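Last updated: Sunday, September 15, 2019

Block season at Warer

So I promised I'd say what we've been up to all August, and the answer is blocks. Foam ones, in every color the toy store had! We're gathering examples for Fukeo (our stacking learner), and it wants to see the same small job done over and over from every starting point we can dream up.

We got to 430 runs last week. One of us steers the arm, another shuffles the blocks between runs, and we swap when somebody gets cranky. I used to line everything up nicely — bad habit, and the first batch from Sunder had the same problem. Now I just toss them down and leave them tilted if they land tilted.

The blue tape on the paper has helped a lot. We call out a zone before each run so the starts don't all bunch up on one side. 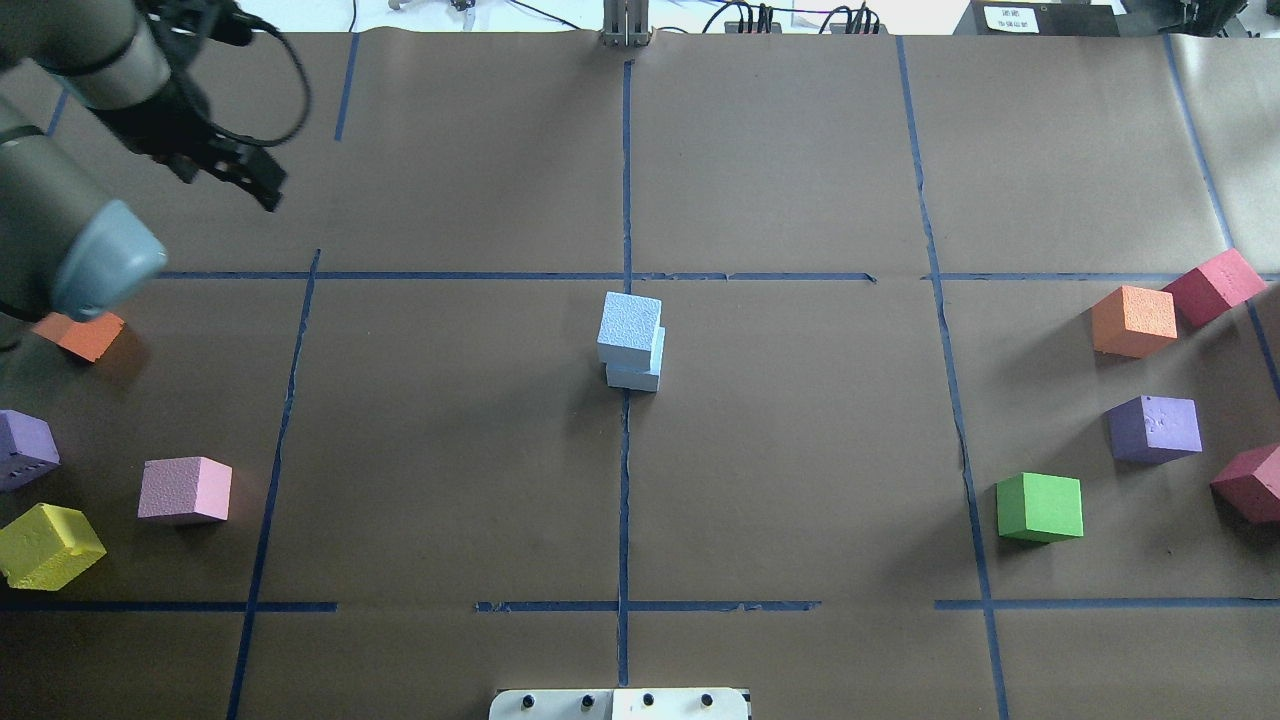 Misses stay in, by the way. If the gripper comes down crooked and knocks a block over, we save the run and tag it, and the Agarwal folks can filter it out later if they want. Next up is stacks of three, and I need fresh tape.

Recent items
Fukeo gets a new desk
Sharing data with Sunder

Comments
Do you start over if the person steering sneezes?
— We tag that too!
My kids would do this for free.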